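Progress report to the Cowie Fund, 27th April
Prepared by Adjoa Osei, Prasley household reuse project

Work since the last report has been on sorting and boxing small cloth items for the home packs. The grant of $2,000 is being spent as planned, and $702 is left. Ieuan Hopkin keeps the receipts at the Ninow office.

We are using food and gift boxes in place of new cartons. Cloths are sorted at a table before they go into a box. Thicker ones take up more space than we allowed for.

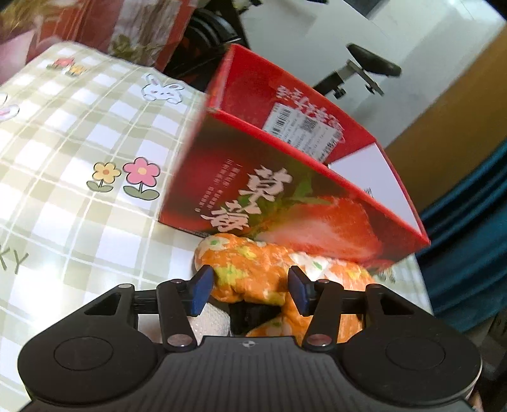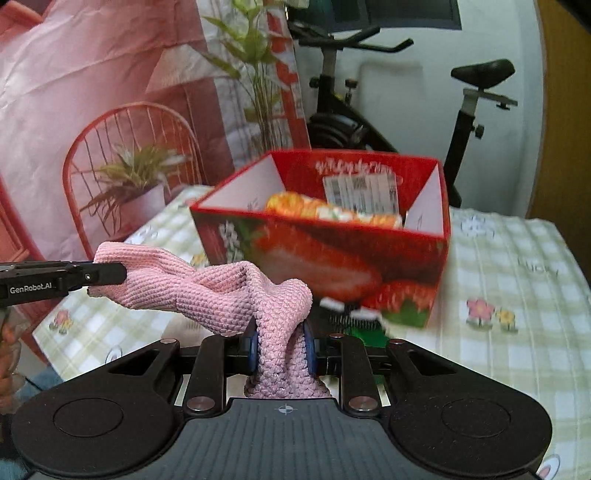
What happens to cloths that are too worn to pass on?
They are cut down for cleaning rags and kept in a separate bag. Dernico picks up the bag when it is full.

We had hoped to try five box sizes by now but have tried only two. The larger one is easier to close. Labels are still written by hand, and the printed ones are on order.

The next report is due in September. We would like to move the unspent shelving money to labels and tape, and need your approval before we order more.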